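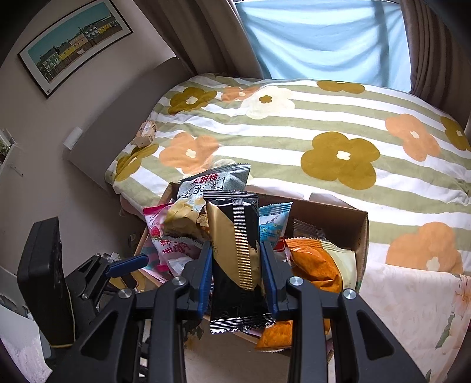

When does a demonstration recorded with a hand-held gripper count as usable?
A demonstration is usable when someone outside the team can tell from the record what was picked up, where it started, where it was meant to go and who was holding the tool. If any of those has to be guessed, we mark it incomplete and keep it out of the main set.

Project report: Recording rules for hand-held gripper demonstrations in homes
Group members: Merle Tipoki, Laurier Boychuk, Chaiwat Thongsuk
Supervisor: Darcy Merrick

1. Background

The Clodham course asks each group to write a set of working rules for a small automation task and then test whether other people can follow them. We chose packing and unpacking of everyday goods, mostly snacks in bags and packets. Soft packaging bends, slides and reflects light, and the rules we were given at the start had been written for blocks and cups.

The starting rules came from last year's group and were called the Selus sheet. It was one page long. It said to grip objects "firmly and centrally" and to discard "bad takes," with no explanation of either. Two of us read "bad" as a dropped packet. Chaiwat read it as any take with a second attempt at the grasp. Our first recordings were sorted both ways before we noticed, and we had to sort them again.

2. Method

We recorded in April, in three homes, and ended with 237 demonstrations. Each began with the goods in an open box and the gripper empty. The operator closed the jaws on one item, lifted it clear of its neighbors, moved it to the target spot and let go. Laurier kept the log. Merle and Chaiwat took turns with the gripper, and we switched every half hour after Merle's hand got sore in the first long session.

All the recordings were made under the old sheet. We then wrote the new rules and applied them to the same recordings. Alby Fairweather from the Gustton group sorted them a second time without talking to us.

3. The rules

3.1 Before recording
Ask the person who lives there which rooms and surfaces may appear. Write the answer down. Put away mail, medicine and anything with a name or address on it. Family photos are moved only by the person they belong to.
Leave ordinary furniture and bedding as they are. The home should not be dressed up for the recording.
Check that the trigger opens and closes the jaws fully. Wipe the pads.

3.2 During recording
One item per demonstration.
Keep fingers of the free hand away from the jaws and out of the box.
Close slowly on sealed packets. If a packet bursts, stop, clean up and log it.
A second grasp is allowed. It is logged as a second grasp and is not a failure.
If someone walks in or speaks, finish the motion safely and flag the take.

3.3 After recording
Fill in the log before the next item is touched. Every take gets an item type, start, target, operator and result.
Failed takes are kept in their own folder. They are never deleted by the operator.
The resident can ask for any take to be removed, and no reason is needed.

4. Results

Under the new rules, 149 of the 237 demonstrations went into the main set. Most of the others had a missing target in the log. Alby's sorting agreed with ours except on takes where the packet touched the side of the box on the way out. Our draft did not mention contact at all. We added a line to the log form for it, and it is not scored.

5. Problems

The rule on closing slowly is hard to check. We had no force reading, so "slowly" depends on the operator. Darcy suggested a fixed closing time, but the right time seemed different for a stiff packet and a puffy one, and we ran out of sessions to test it.
Lighting is also not covered. We worked mostly on a Saturday, in daylight, and have nothing to say about evenings.

6. Next steps

The log form should be shortened. The Snorradóttir group has asked to use the rules for folded laundry, and section 3.2 would need rewriting for that.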